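Foro Casa y Orden > Armarios > Bolsas de vacío: ¿se os hinchan?

rosquilla_fria
Compré un paquete de 5 bolsas Firnalar en julio y dos ya han vuelto a coger aire. Meto ropa oscura de invierno, aspiro hasta que queda como una tabla y a la semana tengo un cojín. ¿Soy yo o es la válvula?

Wakholm
Eres tú. Perdona, pero es casi siempre el cierre. Pásalo tres veces con los dedos, sin pelusas.

rosquilla_fria
Tres veces lo paso. A la cuarta ya me parece devoción.

jemmont_30
Yo miro la tapa blanca redonda. Si no asienta bien, da igual lo que aspires. Dejo foto de una con ropa gris oscura, una prenda de botones y algo de raya fina:

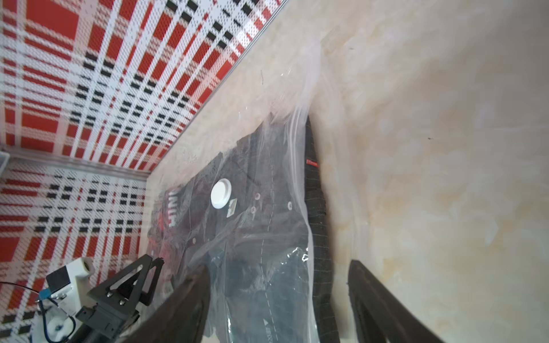
Respuesta de Signe Dahlgren
Mucho plástico arrugado veo en la parte de arriba. Yo dejaría esa punta estirada y doblada hacia atrás antes de guardarla.

jemmont_30
Mi armario no recibe visitas, Signe.

Lukáč
Discrepo de todos. La ropa con botones no va al vacío, y las americanas tampoco. Luego sale con unas arrugas que ni 144 planchados.

Wakholm
Las americanas, de acuerdo. Una camisa aguanta lo que le echen.

rosquilla_fria
He cambiado la tapa de una bolsa por la de otra. Lleva unas 30 horas plana. Mañana miro otra vez.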